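So the news is out and I can finally talk about it — Blandine Rey is our new finance director at Fedlow Mutual!! She takes over from Hideaki Nagano, who's been keeping our marine book honest for 26 years.

Blandine comes across from Brandard, where she ran claims finance. I sat in on one of her interviews and scribbled 2 pages of notes (mostly reading recommendations, oops). 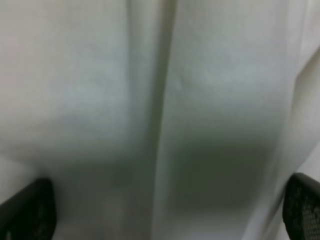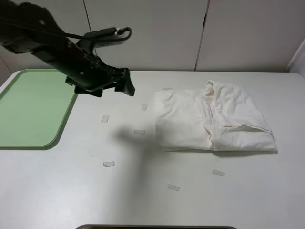
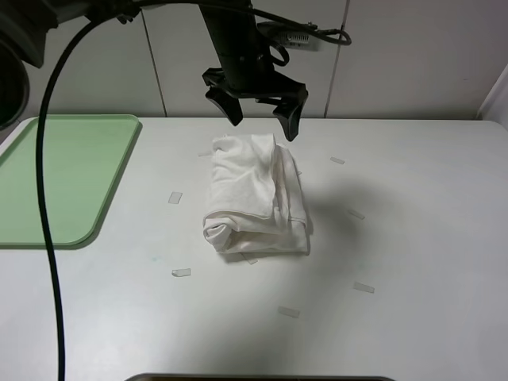 **Vancouver, 9/21/23**

Handover's already started. Hideaki is staying on as an adviser through to July, so members with renewals in progress keep the same contact for now.

Also a big cheer for Mitsuko Miyazaki, who's been acting deputy and moves up to head of reserving. Very well earned, and she's got the corner desk now — colour me jealous.

Lots of you asking about the Mavstead office. It stays open, all 57 staff, same phone number. Cheque payments still go there too.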